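Old computers find a second life at Tellville library

The Tellville library's repair and reuse drive is back for another season, and if you have an old desktop gathering dust under the stairs, the folks at Lendbridge would dearly love to hear from you. The lending group opens its doors every Monday through the end of May, and they say the kettle will be on for anyone who wants to stay and chat.

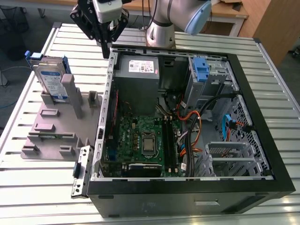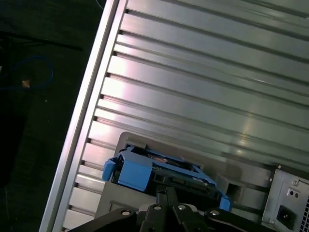
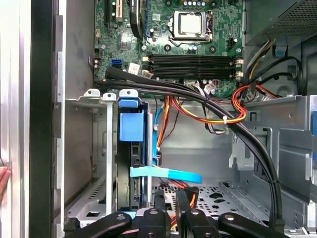 An opened desktop computer, first and last, and the ridged metal work surface, center.

Lendbridge began as a toy and tool library in a spare room on Ahn Street, and computers came along later, when families started asking whether they could borrow one for homework. Last year its members checked out 2456 items, everything from pressure washers to cake pans, and 700 of those loans were computers — a figure that surprised even the people stamping the cards.

Borrowing a desktop costs $5 a month, with a $20 deposit that comes back to you when the machine does. Screens and keyboards are welcome too, though the group is asking people to hold on to their printers for now, as the shelves are quite full.

Donations can be dropped off at the side door of the library, next to the Tutatar bakery, while the drive is open. Please bring the power cord if you can find it, and copy off any family photos you want to keep before you come.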